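4.2 Placing a lid on a saucepan

Among the kitchen chores in our study, covering a pan was the one that the operators expected to be easy. A person does it without looking. For the arm it consists of several small problems, and each of them can spoil the whole attempt. The knob must be held near its center, the lid must stay level during the transfer, and the rim must meet the opening of the pan before the fingers release.

We used the same controller as in Section 4.1, with no change to the grasp planner. The policy was trained on 700 demonstrations of this chore, recorded by two operators at the Nitport laboratory. The complete set for all chores has 2689 demonstrations. 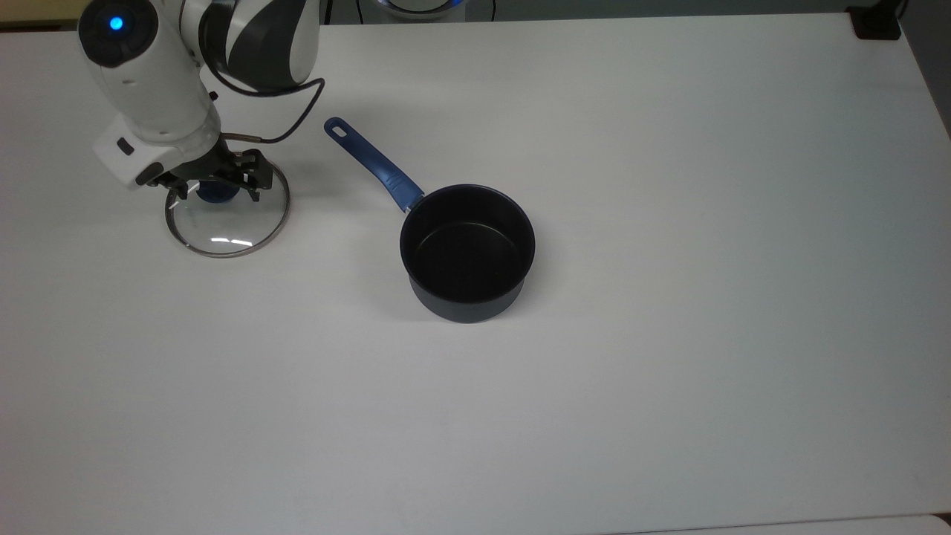
Figure 2. The gripper at the knob of the glass lid, with the saucepan standing to the right.

Glass is a difficult material for our depth estimation. As Figure 2 shows, the table is seen through the lid, and the overhead lights leave bright streaks on it. For this reason the planner takes the dark knob as its target and estimates the rim from the color image only. Saarinen and Hrynyshyn proposed a similar method for drinking glasses, but their objects had no knob and were grasped from the side.

The most frequent failure was a tilted lid. When the fingers closed too high on the knob, the lid turned slightly during the lift and then came down with one side inside the pan. The policy did not notice this and opened the gripper as usual. A second type of failure concerned the handle of the pan. In some attempts the wrist approached too low and pushed the handle, so that the opening moved away from its estimated position.

We therefore do not consider this chore solved for home use. A check of the lid angle before release is described in Section 5.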